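Droltex brings back the paper catalogue, eleven years after announcing its death

Imdale, Sunday, December 10, 2023

Droltex, the Imdale mail-order firm which told customers in a cheerful leaflet that print was finished, is printing a catalogue again. The new edition has 200 pages, a proper index and an order form with boxes too small for most people's handwriting, as tradition demands.

The decision follows a survey in July of 1,585 customers. A large share said they still kept an old Droltex catalogue by the telephone. Several admitted they no longer had the telephone.
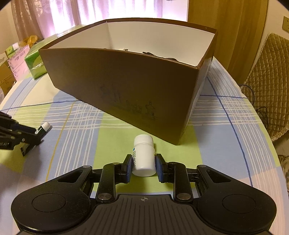 Imdale, winter 2023.

The catalogue covers household goods, garden sundries and the Vieira range of table linen, last seen in print in a shade called Biscuit. Biscuit returns. So does the back-page puzzle, whose final clue in the last edition had no answer and brought in more post than the summer sale. The firm now accepts that the grid was wrong.

Prices will be held for some 10 months, a promise the website has never felt able to make. Customers may order by post, by phone or online, and those who send a cheque will be treated with the same courtesy as everybody else, though perhaps a little more slowly.

Printing is by Trultance on uncoated paper. Early proofs came back with the gardening section upside down — a mistake the firm briefly considered keeping.
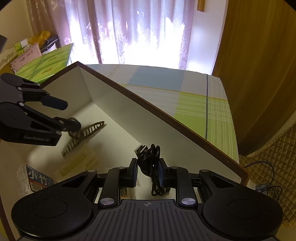 Graça Calado said she had missed having something to fold the corners of. "I never bought half of what I marked," she said. "I liked knowing it was on page 11 if I changed my mind."

Copies are free on request and will go out in the new year, second class. Anyone who was sent the original leaflet is welcome to return it for recycling, and one or two already have, with comments in the margin.

Requests should be sent to the Catalogue Desk, Droltex, Imdale. Please write the postcode clearly. Review copies are available to the press, and the puzzle has been checked twice.

ENDS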